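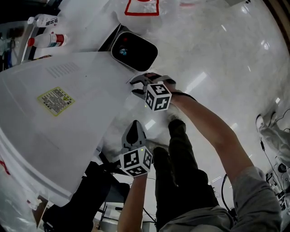

Rules for handheld gripper sessions next to a machine, what's yours?

torquewrench_di
Writing up floor rules for our demo collection at Jultcombe and I want to steal from people who've done it. Handheld grippers, marker cubes on both, operator standing right up against a big machine. Current draft:

Machine locked out before anyone gets within reach. Not paused. Locked.
Wrist straps on both hands.
Cables off the walking path.
Stop at 70 takes, swap operator.
Warning labels stay readable, no tape or stickers over them.

What am I missing

mossyplc
Cables is the big one. Ours were "off the path" too until the path moved. We put red tape on the floor now for where the operator stands and the cables get routed outside it. If you're looking down at your hands the whole time you do not see a black cable.

Also no chairs within arm swing. Someone always parks a chair.

Fokamico_floor2
Lockout for every session is overkill imo. We ran 1750 takes on a Clitard unit last year with the drives disabled in software and a spotter. Zero issues. Lockout adds 16 minutes each time and people start skipping it, so then you have a rule everyone breaks.

torquewrench_di
Fokamico_floor2 16 minutes for one padlock?

Fokamico_floor2
Padlock, sign the sheet, try the start button, get the second signature. And again on the way out. Yes

mossyplc
trying the start button is the part that matters though. Software disable is not isolation, anybody can re-enable it from the panel while your guy has both hands under the cover. Spotter won't be fast enough. Hard no from me.

benchrat
With mossy on this. Fix the sheet, don't drop the lock. We cut ours to one signature per shift per machine, lock stays on between takes.

Stuff I'd add:
second person stands to the side, never behind. Operator steps back without looking.
Check the marker cubes for looseness at start and after any bump. Loose cube = bad poses and you won't notice til later. We threw out 357 takes over one screw.
Keep hard tips off lenses and sensor windows. If the task needs you near one, write down exactly where contact is allowd.

dunnohydraulic
Why 70 takes? Shoulders go way before that if you're reaching up. I'd do it by time.

torquewrench_di
70 came from the old Martinelli sheet, no idea where they got it. Going by time makes sense, what do you use?

dunnohydraulic
Up to half an hour then a break, less for overhead stuff. And the operator can call it early with no questions. Put that in writing or they won't.

benchrat
+1 on writing it down

Fokamico_floor2
Fine, one signature per shift I could live with. Still think the lock is too much for a machine with no stored energy but I'll ask our safety person.

mossyplc
ask them how they know there's no stored energy lol

torquewrench_di
OK adding: taped standing zone, no chairs, cube check, side position for the second person, time limit instead of takes, contact points in the task sheet. Lockout stays, one signature. Will post v2 in January once the floor crew has had a go at it.

mossyplc
Also bottles. Get the cleaner and whatever else off any shelf at elbow height, before you start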